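The Prinau Gauge

Section 1. Readings

The gauge at Prinau was read at six in the morning and six in the evening. Sigita Rozīte had held the post for 37 months. Her instructions ran to two pages and covered the staff, the stilling well, the float and the ink. They did not cover what to do if the river was the same height twice.

On 12 Feb 2011 the evening reading matched the morning one to the millimetre. She entered it. The following morning it matched again. She lifted the float, found it free, cleared a little ice from the inlet pipe and lowered it. The pen returned to its line.

She telephoned Brolton, where the district office was.

"Is the clock running?" asked Piret Dambrauskienė.

"It is running. The drum turns. The line is straight."

"Rivers don't do that."

"No. I have written it down as read."

Section 2. Inspection

Dambrauskienė drove up with a level, a spare float and a folding staff. The benchmark on the bridge abutment had not moved. She set the level on the bank and took the water surface by eye, then took it again from the other side. The difference was within the error of the instrument.

Upstream, the Nesora sluice had been opened by one full turn that morning. Downstream, the mill had reported a rise. Between the two, at Prinau, there was none.

They sat in the hut and drank tea from the lid of the flask. Rozīte unrolled the chart along the bench. The old traces went up and down like handwriting. The new one crossed them without a tremor.

"How long do you want to keep it?" asked Dambrauskienė.

"The chart? Until the paper runs out."

"I meant the post."

Rozīte trimmed the pen and did not answer. It was four minutes to six. She put on her coat and took the lamp down to the staff.

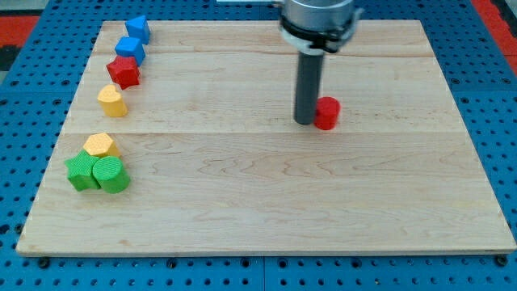 Section 3. Correction

The district office applied a correction of zero.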